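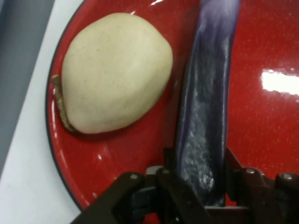 I've been making the same barley soup since the clocks went back, and I think I've finally got it to the point where I can pass it on without three paragraphs of warnings. It started as a way to use up half a bag of pearl barley that had followed me through two house moves. Now I buy barley on purpose, which my younger self would have found very sad indeed!

It's a leek and barley soup with a good squeeze of lemon at the end and a spoonful of mustard stirred through. The mustard was an accident (I was out of stock cubes and panicking slightly) but it has stayed in ever since. It gives you a bit of warmth at the back without tasting like a ham sandwich.

For four big bowls you'll want three fat leeks, one onion, two sticks of celery, 40g of butter, 237g of pearl barley and a litre and a half of vegetable stock. Yes, 237g. That was what was left in the bag the first time I made it, I wrote it on the back of an envelope, and I've been weighing it out like a chemist from then on. If you use 250g the sky won't fall in, you'll just need an extra splash of stock. Then a bay leaf, a lemon, a heaped teaspoon of grainy mustard and as much parsley as you can be bothered to chop.

Wash the leeks properly. I slice mine first and swish them about in a big bowl of cold water, then lift them out with my hands so the grit stays at the bottom. Melt the butter in your heaviest pan, add the leeks, onion and celery with a good pinch of salt, put the lid on and turn it right down. Leave them be for a quarter of an hour - they want to go soft and sweet and silky, with no colour on them at all. If they start to catch, add a spoonful of water and carry on.

Tip in the barley and stir it round for a minute or two so it gets a coat of butter. Stock next, then the bay leaf, and bring it up to a gentle bubble. Mine takes almost 40 minutes with the lid half on. I start tasting at the half-hour mark, and I stop when the grains are tender but still have some chew. Fish out the bay, stir in the mustard, and add the lemon juice a bit at a time. I usually end up using the whole lemon, but they vary so much at this time of year that I wouldn't throw it all in at once.

A few of you wrote in after the lentil one to ask about freezing. This freezes, but the barley drinks up the liquid as it sits and you'll open the tub to find something closer to risotto. I don't mind that! I've had it on toast with a fried egg and been very happy. If you want it soupy again, loosen it with hot water from the kettle and taste it for salt, as it'll need more than you think. In the fridge I give it three days.

On the stock front, I've been using the low-salt powder from Dubey, the little grocer's by the bus station in Tumham. It comes in a plain paper bag and costs less than the tubs, and it doesn't leave that odd yellow film on the spoon. They do barley loose as well, so you can take your own jar. They shut early on a Friday, which I have now learned twice.

Things I've tried with it: a handful of frozen peas in the last five minutes (lovely), a tin of butter beans (also lovely, very filling), and a grated courgette (don't). Someone in the Nistau cooking group swears by crumbled blue cheese on top. I was doubtful, tried it, and had seconds. A drizzle of chilli oil is good if you've got a cold coming on.

I've also had a go in the slow cooker for anyone who's out all day. Soften the leeks on the hob first, I really wouldn't skip that, then everything but the lemon, mustard and parsley goes in on low for six hours. It came out thicker and a bit more porridgy than the pan version, but it was ready when I walked through the door and I forgave it.

Next time I'll be doing the rhubarb and ginger traybake I keep going on about. I'm on my fourth attempt and the middle still sinks, so if you've got a trick for wet fruit in a sponge, hit reply and tell me.

Recent from the newsletter
Red lentil soup for a rainy week
What to do with 64 pickled onions
Gusus flatbreads, and why mine puffed up at last
The 90-minute Sunday roast chicken
Three good things from the Nistau swap table
Oat biscuits, the chewy kind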